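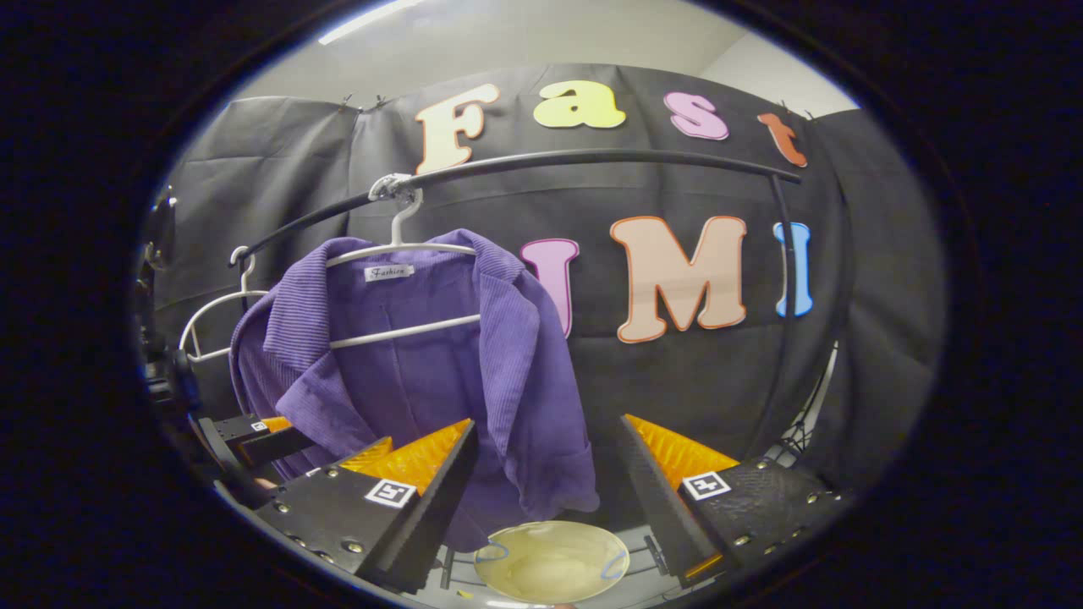 Page 11

Filed under: Course Handouts / Machines at Home

Session 3: Getting the jacket off the rail

Hanging up a jacket is a chore most of us learned by being yelled at. For a machine it is a small nightmare, and we will spend the whole session on it.

Start with what the gripper has to deal with. Corduroy has no fixed shape. The lapels fall open, the hem bunches up, and a sleeve goes wherever it likes. A program that knew the outline of the jacket a second ago knows very little now. The hanger is stiff, which helps, but it is thin white plastic, and on a curved rail the shoulder you want can overlap the next one over. Two fingers with ridged pads can pinch a collar well enough. Pinching the collar and the hanger together is easy too, and is usually a mistake.

Then there is the hook. It has to go up before it comes out, and a person does this without looking, often while on the phone.

For the reading, compare the two product sheets in the packet. Solside promises "full wardrobe care." Wevitz promises to fold towels, square ones, on a table, one at a time. Ask yourself which company has met a towel.

The Trustumance trial is the one to read closely. It logged 123 attempts at rehanging a garment, and the authors count a jacket on the floor as "partial completion." Please do not try this definition on your roommate.

Before next time:

Write out every step of taking one jacket off a hanger and putting it back. If you have fewer than 13 steps, you have skipped some. Mark the steps where you relied on touch.

Krishnan Lab opens again in February for the towel exercise. Bring a towel.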